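Progress report, second period
4 Oct 2024

Prepared by Kaede Oshima for Tsutomu Takeda, Ullov

This report covers the gear bench from August to now. The work is on schedule except for the pinion plates, which are covered below.

**Parts received**

The order from Ichikawa came in complete. It held 157 spur gears and 48 plates with the pin and pinion already fitted. Shota Takagi checked the gears for burrs and bore size before they went into stock. He set aside 3 with rough bores, and Ichikawa has agreed to replace them at no charge. The plates were checked for a loose pin or a pinion that sat at an angle. All passed.

We changed the storage over the summer. Gears used to sit together in one bin and knocked against each other, which marked the teeth. They now go in divided trays, one layer deep, and the trays are labeled by batch. It takes more shelf space than I had planned for, so the spare motors have moved to the hall cabinet.

**Work surface**

The bench is now covered in dark gray woven fabric. On the bare top, small parts slid and rolled when the bench was bumped, and Shota spent too much time looking for them on the floor. The cloth holds them in place well enough - a gear laid flat stays where it is put. The metal is also easier to see against the dark color. The cloth was bought out of the supplies line and did not need a separate request.

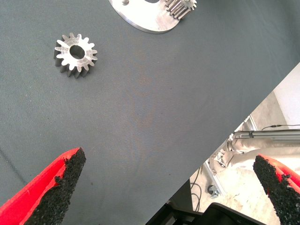

*Gear and Fixture Group, Derolia Workshop*

The sixteen-tooth spur gear is the part we have used for all fitting work so far. Its machined face still shows faint tool marks. We asked whether these should be polished out and decided against it, as they have no effect on the fit and polishing would add a step for every part.

The aluminum plates have been harder. They are polished, and under the overhead lights they throw streaks of glare that make the pin difficult to see from some angles. Sota Nishimura tried turning the plates and then lowering the lights. Lowering the lights helped more, but it made the rest of the bench too dim for inspection. He has asked for a price on a matte finish from Tusis and expects an answer before the next report.

**Spending**

Gears, plates and trays are all paid for. The matte finish was not in the original budget. If the price is reasonable, we would like to cover it with what is left in the tooling line, and would need your approval for that.

**Next period**

- Receive and check the replacement gears.
- Send two plates to Tusis for a trial finish, if the price is approved.
- Write up the fitting steps so that Awuor Rashidi can take over the bench when Shota moves to the fixture work.
- Replace the cloth if it starts to fray.

Please send questions on the spending section to me, and questions on the plates to Sota.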